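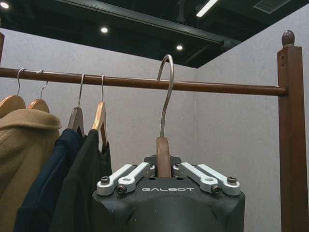 Kacper Gajewski
Former shop floor manager, now writes this blog

I spent 22 minutes looking for parking in Nillidcombe and then found the lot behind the building was open to visitors. So I walked into the Hostholm open day in a mood, and you should keep that in mind for what follows.

Hostholm is the shared workspace on the edge of town, the long building past the tire place. Once a year, in August, they let the public in to see what the tenants are up to. Last year it was mostly 3D printing and a man with a beehive monitor. This year the flyer said "household robotics, live," and the tenant doing it was Plascombe. I had seen the name on the board in the lobby and taken it for a plumbing outfit.

I sold clothes for most of my working life. I have put more coats on more hangers than I care to think about, and I have trained a lot of teenagers to do the same, so when somebody tells me that a machine can now hang up a garment I have opinions before I get through the door. I also have an interest. People keep telling me stores will be run by these things soon. They told me the same about self-checkout, and we all know how many people it takes to stand next to a self-checkout.

The demo was in a corner with gray partition walls and the ceiling left black and open above. A wooden clothes rack with turned knobs on the posts, nicer than the one I have at home. A few things already on it, a long tan coat among them. The robot had white arms and black grippers with GALBOT on the front. There was a line of tape we were asked to stay behind, and a young woman from Plascombe with a headset mike she didn't need, given the size of the crowd.

She was good, I'll say that first. She did not oversell. She told us the job for the afternoon was hangers on the rail: pick one up with the garment already on it, carry it to the rack, get the hook over the rod, let go. She said it quickly and moved on, and I would have liked her to stay on it for a minute, as it is a much smaller job than what was on the flyer.

Let me explain to anyone who has never worked retail. Hanging up a shirt is several jobs. You find the shirt in a heap. You find the neck. You work out if it's inside out. You get the hanger in without stretching the collar, you settle the shoulders, you do up the top button so it doesn't slide off, and then you put the hook over the rail. The last bit is the part you can do while talking to a customer about something else. A garment already sitting properly on its hanger is a garment somebody has dealt with. When I asked, she told me that yes, a colleague had dressed the hangers before we came in.

So that was the first mark against it. The second was the speed. I didn't time anything on the first run because I was still finding a place to stand, but it was slow enough that a kid near me sat down on the floor and started on his sandwich. The arm moves in a way I would call polite. It comes up to the rail, waits, adjusts a little, waits again. I caught myself leaning sideways to help it, the way you do when you're watching bowling.

Now the part I have to be fair about. The hook is harder than I gave it credit for. I had always thought of a hanger as a stiff thing, and the hanger is, but hang a heavy coat off one and hold it by the neck and you'll feel the whole weight swing under your hand. You correct for it without thinking. The machine has to work that out, and it has to see a thin wire hook against a rod and get the one over the other. The grip itself was neat. It took the hanger low on the wooden neck, between those pale finger links, and the hook stood up clear above it. That's where I would hold one. It's where I used to tell new hires to hold one, and half of them grabbed the garment anyway.

I watched six runs in all. I'd call four of them clean. Another got there after a second try at the rail, and the last one ended with the Plascombe woman stepping over the tape and saying "we'll reset," which she did cheerfully. You can make of that whatever you want. Four out of six would not have kept anybody in a job with me past the first weekend, but I didn't have a headset and an audience watching me on my first weekend either.

There was a slide on a screen by the entrance saying the team had done 189 practice hangs in preparation. I asked what counted as a practice hang. Did it include the ones that missed? Was it the same rack every time, in the same spot? The answer was that the rack does stay in the same area and that they'd have to get back to me on the rest. I left my email address. Nothing so far.

And this is my usual complaint about open days in general. The rack stands where they want it. The lighting is what they're used to. Nobody's kid is running through. The rail in front of the robot had plenty of bare rod to aim for, and in a real store, in the sale, you could not get a credit card between the hangers. You have to shove the whole row along with your forearm to make a gap, and then you have to hold the gap open with one hand and hang with the other. I would pay for a ticket to see the robot do that. I asked if it could, and she said two-armed work was "on the roadmap." Every demonstration I have been to had a roadmap.

I also asked about wire hangers from the dry cleaner, the thin ones, and about those velvet ones that stick to everything. Both are on a list. The hangers on the day were wooden, which is a kind thing to do to a robot, as they keep their shape and have some thickness at the neck to get hold of.

The run I watched most closely was with a teal top with long sleeves. It hung nicely and had a lot of loose fabric in it, the kind of thing that sways.

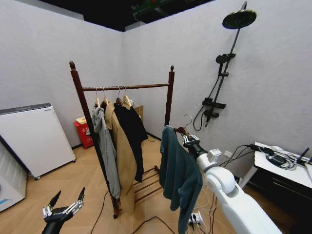

You grade these things like a shop manager on a bad morning, a reader wrote to me after I'd sent round my first notes, and you never ask who they're for. My mother can't lift her arms above her shoulders any more. She doesn't need it fast and she doesn't need it to cope with a sale rail. If it took ten minutes to hang up one cardigan she'd put the kettle on and let it.

I've thought about that one more than I wanted to. It's a fair hit. I went in with a store in my head and the flyer did say household. At home the rack does stay in the same place, mostly, and there's usually room on it, and no one is waiting behind you with a return and no receipt.

But I'd put two things back to that reader. Somebody who can't raise her arms probably has trouble getting a cardigan onto the hanger as well, and that was the part done in advance by a colleague. And then there's everything that came along with it. There were cables over the floor, a power strip with its plugs in, a table at the side with more cable coiled up on top. I know it's a workspace and they weren't pretending otherwise. I'm only saying that I wouldn't want an older person walking through that corner in slippers. When I asked what a home version would look like, I got the roadmap again.

I asked what it costs too. She said pricing wasn't something Plascombe could talk about. The man beside me said "so, a lot," and got the only laugh of the session.

What would change my mind? Give it a basket of laundry, unsorted, and a mix of hangers. Let a visitor choose the order. Move the rack a foot to the left while its back is turned, if it has a back. Put a number on the wall that includes the misses, and tell us how you counted. I'd stand there all afternoon for that, even at the polite speed. I'd be just as happy to watch it fail, so long as they let us see how.

I did stay longer than I'd planned, mind you. There's something about watching a hook go up toward a rail and hang there just short of it – I don't think I breathed. When it went over, people clapped, and I clapped too. I'm putting that in because my daughter was there and she'll tell you if I don't.

Upstairs was Aoun, the coffee roaster, with free samples in paper cups and a machine from before I was born that did exactly what it was built to do. The dark one was very good. The light one tasted like hot lemon water to me but there was a line for it.

The open day runs again next August. Park behind the building, the entrance is on the side with the dumpsters and there is no sign. If Plascombe answers my email about the 189 I'll add it at the bottom of this post.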